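The Sanna pouring arm, reviewed by someone who just wants a drink poured

I should say up front that I'm not a robot person. I run the drinks side of a small events outfit called Trollis, which means I spend most evenings with a bottle in one hand and a cloth in the other, and when Agata Vitale rang to ask if I'd like to try out a Sanna in the back kitchen I said yes before she'd finished the sentence. Who wouldn't? I've been reading for years that the machines are coming to do the chores, and so far what's come to my house is a vacuum that gets stuck under the radiator.

The Sanna is a table-mounted arm with a gripper on the end and a package of ready-made jobs. Pouring is the one they push hardest. There's also wiping, stacking, and something called tidy mode that I'll get to. You can rent it from Starnenell by the month, and mine came in June in a crate that took two of us and a lot of swearing to get through the door. The manual is 165 pages. I read the first part properly and skimmed the rest in the bath.

Setup is better than I'd feared. Thomas Donati at Starnenell talked me through it on the phone, very patient, a man who has clearly explained the difference between the two emergency stops many times. You clamp it, you plug it in, you let it wave itself around for a bit to find its limits, and then you show it the table. It wants a pale, plain surface and nothing too shiny behind. We gave it a white top and it seemed happy.
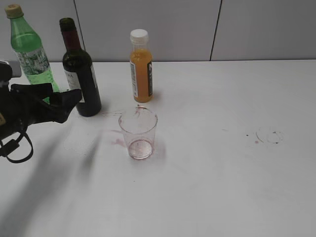 Pouring sounds like one chore, and I'd always thought of it as one, but after a week with this thing I'd say it's at least four. You have to find the right bottle, get hold of it, tip it at a speed that suits how full it is, and stop without dribbling. The finding part is really good! We didn't make it easy either, with a green plastic bottle, a dark wine bottle and a little orange one all on the same table, and a clear plastic cup that I can barely see myself in some lights. It never once went for the wrong bottle while I was there. The stopping part is another matter, and you only need to look at the pinkish smear beside the cup and the ring over on the right to get the idea. A waiter gives the bottle that little twist at the end. The Sanna has a setting for the twist (page 40-something, "end of pour") and I tried it at every level it goes to, and I'd still put a towel down.

To be fair to it, I've employed people who poured worse. I also poured worse than that myself for most of my first summer, mainly over a bride's uncle.

What surprised me is how much the grip matters. You set it per bottle, and the factory settings are cautious for glass and a bit keen for soft plastic, so the first soda bottle I gave it got a proper squeeze and glugged all over the place. Turn it down two notches and it's fine. I wish that were somewhere obvious in the menu. It's under Objects, then Soft, then Advanced, and there's no way to get back to the main screen without pressing the arrow over and over like you're calling an elevator.

Speed is the other thing. At the default it is slow. Not dangerously slow, just the kind of slow where you find yourself leaning toward it with your hand out. I had Ornella Piras in on the Saturday to help me prep for a christening, and she poured a whole tray of juices while the arm was still thinking about its second cup. You can speed it up, but then the end of the pour gets messier, so you're picking between waiting and wiping. I ended up one step above default and lived with it.

Now wiping. I had high hopes for wiping, because a machine that spills and then cleans up after itself is a machine I could live with. You fit the pad, you hit the button, and it does lovely long even strokes across the table. The trouble is that it does the same strokes whatever is on there. A fresh splash, great, gone. Anything that's had time to dry gets a polite pat. You can tell it to go over a patch again, and again after that, but by then I'd have done it with my elbow on the way past. It also won't rinse its own pad, so guess who does.

Tidy mode puts bottles back in the row it found them in. I loved this, I'll admit it. There's no earthly reason for me to need it and I ran it over and over, moving things out of line just to watch it fuss them back.

Noise: fine. A low hum and a click when the fingers close. You could have a conversation over it easily, and we did, mostly about it.

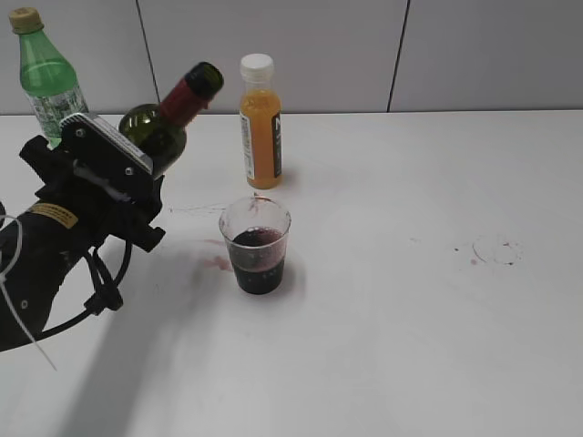

Page last changed: June, by Agata V.

Wine is where I'd been told it would fall over, so I left wine until last. The bottle's heavy, the neck's narrow, and how it pours changes all the way down. Watching it hold a wine bottle nearly on its side, neck up a little, I did stop breathing. It has a good firm hold on glass, I'll give it that, and I never had one slip. It gets wine into a cup, too, and a decent amount of it. It also gets wine up the inside of the cup and on the rim, and a guest in a pale shirt is going to notice a drip on the rim. For a staff lunch, who cares. For a wedding I'd be standing behind it with a napkin, and at that point I may as well hold the bottle.

I asked Brunello Santoro, who had one on trial in his café before me, whether his got neater with time. He said his did, a bit, after he taught it his own cups instead of using the stock ones. So I did that with ours (hold the cup up, turn it, put it down, turn it again, it's like having your passport photo done) and yes, there was less on the rim afterward. Do that first if you get one. I wish I had.

The money. Rental on the basic plan is 506 a month, or 634 with the wiping kit and phone support. I'd take the support and I'd happily skip the wiping kit, but they only come together, which annoys me more than it should. The Murholm pourer, the one that's basically a tap on a stick, is a lot cheaper and cleaner at the end of a pour. But it only does the one bottle you've screwed into it, and it can't put anything back in a row, can it?

So can a machine do this chore yet? My answer is that it can do the middle of it. It finds the thing, lifts the thing, tips the thing, and all of that would have seemed like magic to me not so long ago. The edges of the job are still mine: opening the bottle, catching the last drip, spotting that the cup's already been used, scrubbing off the ring before it sets. Those bits take up more of my evening than the pouring ever did.

Good points: picks the right bottle, strong steady grip on glass, quiet, tidy mode.
Bad points: drips, slow if you want it neat, menus, the pad.

I'm giving it three out of five for now. Amedeo Melis at Starnenell tells me there's an update on the way that changes how it finishes a pour, and I've asked to keep the arm until I've tried it. If it learns the twist I'll come back and add half a star, maybe a whole one if they fix the back button too.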